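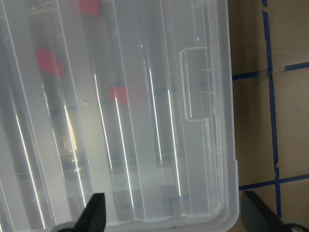 Wrist camera view over a closed storage container. Gripper comparison, Zemik lab, September.

1/ The Zemik lab has finished the first round of its gripper comparison. Two parallel-finger models were tried on the same arm with the same controller: the Brurnance and the Cernunano. Results and open issues follow in this thread.

2/ The task set covers 42 household items, including lidded boxes, pouches and hand tools. Each gripper attempted every item from several starting positions. The round produced 1891 logged attempts in total.

3/ Clear and frosted lids remain the hardest case for the wrist camera. Ribs in the plastic throw bright streaks of reflected light, and red items inside show through as soft patches. Our detector placed the grasp point on the contents in 793 attempts.

4/ The blue tape grid on the work surface is used to set object positions between runs. Teams wishing to repeat the test should note that tape also shows faintly through translucent plastic. We now mask it before edge detection.

5/ On rounded corners, the Brurnance fingers held their alignment better at low speed. The Cernunano closed faster but tended to slide along the rim. With a raised molded handle as the target, we found no clear difference between the two.

6/ Controller settings were kept the same throughout. Mahlet Zeleke, who leads the testing program, has asked that force limits be tuned separately for each gripper in the next round. The present figures should be read with that in mind.

7/ The Mamo depth camera will be added to the wrist mount for round two. It will be run alongside the current color camera on lidded containers only. Requests for the test protocol may be sent to the lab by direct message.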